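About Stenmont

Stenmont supplies tea and tasting ware to offices, canteens and small hotels. The range covers black and herbal teas, white cups, stirring spoons and the trays they are carried on. Orders are packed at our unit in Requena and leave the building by four in the afternoon.

The business started as a single counter selling leaf by weight. Trade customers kept asking for the same thing - a tea that tastes the same in April as it did in November - and the counter was given up in favour of blending and testing. The shop name, Hisetti, survives as the name of our house blend.

How we test

Every blend is tasted before it is packed. Leaf is weighed, steeped for a fixed time and poured into small white cups. White is used throughout, as a coloured glaze alters how the liquor looks. The tasting table is white for the same reason.

A sample is stirred once, left to stand and then judged for colour, clarity and taste. Colour is compared with a reference cup poured from the previous batch. A black tea that should be amber and comes out brown is steeped again from fresh leaf. If the second cup matches the first, the batch is held back and reblended.

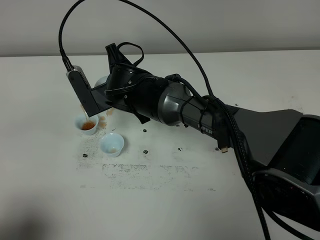
Cups are kept small on purpose. A small cup cools quickly, uses little leaf and can be cleared away between samples. Spoons are rinsed after each cup and changed between blends. Tasting notes are kept with the batch number for two years and can be sent to trade customers on request.

Herbal blends follow the same method with a longer steep. Fruit blends are tasted last - they linger on the spoon and affect whatever comes next.

What we supply

Tea is sold loose in 600 g bags or in boxes of 300 bags. The Horkusier cup, our standard model, is plain white and stacks when empty. We hold more than 2000 in stock, and replacements can be ordered singly.

Trade accounts

Accounts are open to any registered business. Samples of up to four blends are sent free of charge with a first enquiry. Please state whether your water is hard or soft, as we blend separately for each.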